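**Notebook — fruit table, June, 2:15 pm**

Checked cloth on the table today, the one with the daisies. Fruit sorted by hand before the start: apples red and green, tangerines, lemons, longans.

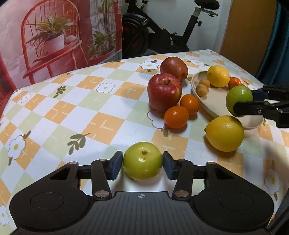 Yee-man wants the bowl filled in the same order each round so we can compare. Order agreed: green apples, then lemons, then tangerines, longans last. Red apples stay on the cloth throughout.

Notes from the first rounds:

- The oval bowl is too shallow for a full load. Anything put in near the rim wants to come back out. Shanthi says there is a deeper one in the Stirkside cupboard — ask before taking it.
- Large lemons don't settle next to an apple. Better with the long side along the bowl.
- Longans go under everything if they are put in early. Keep them last, as agreed.
- Tangerines gave no trouble.
- The cloth creeps toward the front edge of the table. Clipped it at both back corners after round 2. Check the clips before each round.

Weights: one of the big lemons came to 191 g on the bench scale. Whole lot, bowl included, 1743 g. Scale was zeroed with the tray on. Have not weighed the red apples separately, do that tomorrow morning.

Fruit is from the Selvanayagam order. Two tangerines had soft spots and went in the compost. The rest should last the week if it goes back in the fridge at night. Longans in the paper bag, not the plastic one.

To do:

- deeper bowl (Shanthi)
- wash the cloth, cold, no bleach
- more longans — Yee-man is ordering
- copy the weights into the Ercombe sheet

Stopped at 4:40. Table wiped, fruit in the fridge, bottom shelf.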